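Speaker notes, Skallatley infill talk
Version for 5 June 2024. Read it off the page if you get nervous, Gudrun, but try not to!

Start without a slide. Say hi, say I'm filling in for Wycliffe Rashidi, who drew most of the scheme and would've done this better. Mention the parking out back is free after the talk too, people always ask.

So, Skallatley. It's an old feed store on a corner lot, brick on the street side, tin down the laneway, and the application asks for 36 flats over two shops and a small medical clinic. The brick half stays. The tin half goes and a four-storey wing comes up in its place (four on the lane, three on the street, and please say that slowly because the local paper got it backwards).

Site area is 2711 square metres. I put that number in early because everything the neighbours asked us came back to it, one way or another. How much is garden, how much is driveway, how close is the new wall to my fence.

Pause for a drink of water. Next slide.

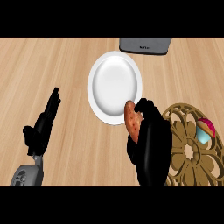
Why keep the brick half when it would be cheaper to knock it over?
The street wall is in good nick, the footings passed the engineer's check, and the council's character overlay would have had us rebuild to the same height and setback anyway. Keeping it cost us one flat and saved a long argument.

Then go to the laneway. This is the bit I love, so watch the clock. The lane was only ever used for deliveries, and Natnael Endale's idea was to turn the clinic around so its front door faces it. You get a ramp at a decent grade, a bench, a bike rack, and the shops keep their windows on the main street. Bins go in a room off the lane with a roller door. Someone will ask about the smell. Tell them the room has its own exhaust to the roof and move on.

Talk about the consultation. We letterboxed everyone within 100 metres and held two drop-in evenings at the bowls club. Mwanaisha Odera ran both and kept a running list of complaints on butcher's paper, which is now stuck up in our hallway. Top of it was overshadowing, then trucks, then the colour of the cladding (we'd shown a green, it's now a grey, I still miss the green). 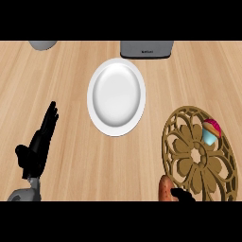 Kitchens in the smaller flats took us longer than the whole facade. Erkov, the joinery people, wanted a galley, and Kipchumba Kinyua held out for a proper spot to sit and eat. We ended up with a fold-down table beside the window. Think of a pale timber top like the one on the slide, with the grain running on the diagonal and one white plate in the middle of it, and you've got the feel we were after. It seats two, or three if they like each other.

Finish on timing. The application goes to council in September, and if it's approved the tin half comes down over summer. Put up the Wokville contact page, leave it up, and take questions from the back row first.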